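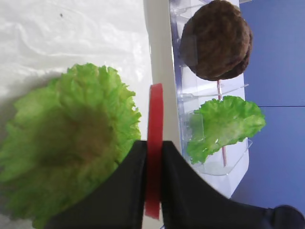 Ticket 303 - Burger station, slots and liner
Site: Villuleo play kitchen, counter 9
Opened: 9 Nov 2023
Priority: low
Status: monitoring

Reported problem: pieces in the clear divided trays lean or slide down after restocking. Lettuce is the worst. Second complaint: the paper in the serving tray moves when a burger is built on it.

Checked first: tray feet, table level, slot lips. Table is level. No cracked dividers found. Both divided trays are the Magsi type, same as the February order.

Slot test: a lettuce leaf placed upright in a lower slot settled at an angle within 90 seconds. Patty held position. Tomato held position on its edge. The leaf is too soft at the base to stand against a smooth wall - not a tray fault. Tekar confirmed by email that no narrower insert is made for this size.

Liner: stock sheets from Vakinmont were replaced with plain white paper, pack of 200. The sheet should sit flat and stay inside the rim. On the current setup it covers most of the tray floor with a border showing on every side, and the bun, lettuce and tomato stack is on the lower middle part of it. Trimming is not needed. Two dots of removable putty under the back corners are enough if the sheet creeps again.

Action: restock lettuce one leaf per slot, ruffled edge up. Do not wedge leaves with folded card - it scratches the dividers. Recheck after the next full restock. Leave ticket open until then.

Recent tickets
Ticket 302 - Cheese slices sticking together
Ticket 301 - Counter 9 drawer runner
Ticket 298 - Missing top buns, Villuleo
Ticket 295 - Magsi tray cleaning, cloudy plastic

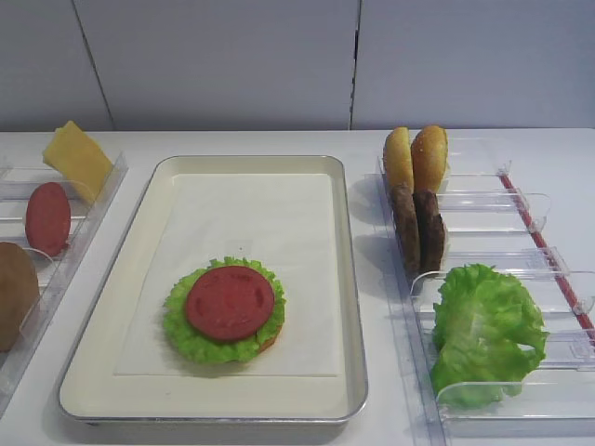
Update, liner: the putty dots went on under the back corners and the ticket stays open for the slot issue only. Builds should start on the paper as shown, with the lettuce edge out past the bun and the tomato slice centered on top.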